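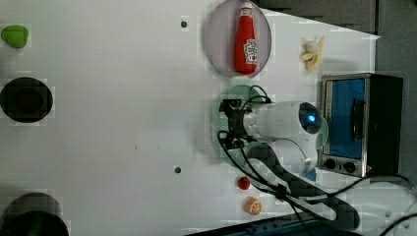 *Toy ketchup and banana, with the toaster oven alongside.*

I've had the Fineck play food set since December and I'm still finding pieces under the couch! My niece adores it. Paid 30 bucks, and for that the pieces feel pretty solid (she chews on everything, so I'd know), though the storage bag ripped at the seam after 2 weeks. I emailed Hirance, the shop I bought it from, and they mailed me a new one, no fuss. The paint has held up fine so far – I just wish there were more vegetables. Four stars from me, and I'd buy it again for a birthday.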